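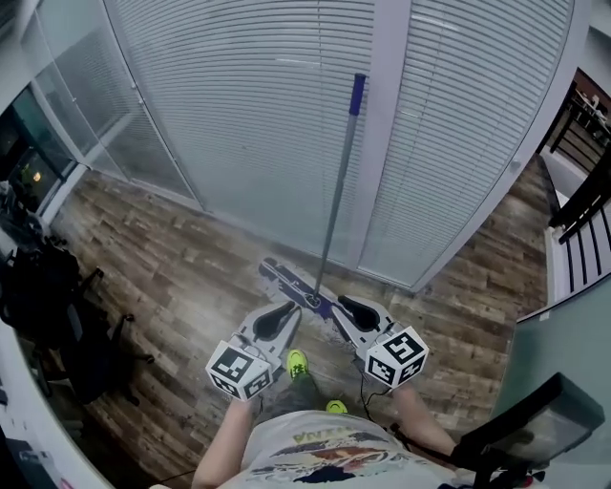 *Page last changed: Thu 17 September*

## Floor care: frequently asked questions

**Which mop is used on the wood-look floors?**
A flat dust mop with a long, narrow head. The Mottram office floor is dusted with this type before any damp cleaning.

**How should the mop be moved?**
Push it forward in one pass and keep the head on the floor until the end of the run. Lifting it halfway drops the dust. Overlap each pass by 16 cm.

**How do I get under the long desk?**
Lower the handle until the swivel joint lets the head lie flat, then work from the wall outwards. Move cables first.
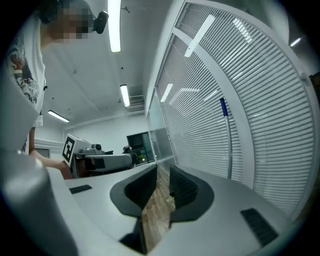
**Can the floor be mopped with a wet cloth?**
Only a well-wrung cloth should be used. Standing water gets into the joints between planks and lifts the edges.

**How often is the pad washed?**
After every 3 uses, at up to 60 degrees. Shake it out in a bag beforehand. Do not use fabric softener; it leaves a film on the fibres and the pad stops holding dust.

**Where are the spare pads?**
Bralley store, shelf 88. Sign them out with Hayley Lockwood.

**Who do I tell about a damaged plank?**
Erhan Duman, extension 691. Give the room and the nearest desk. 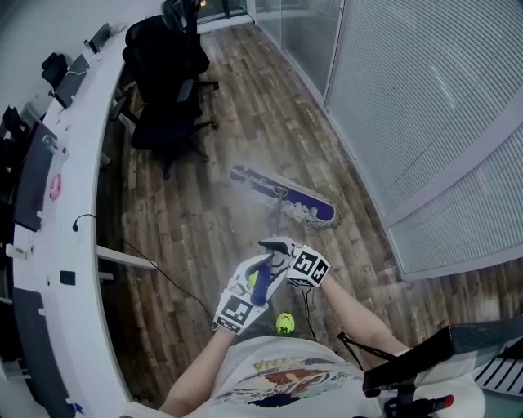
*Dust collecting along the fringe of the mop head.*

**When is the floor inspected?**
Every February. Scratches are logged by room.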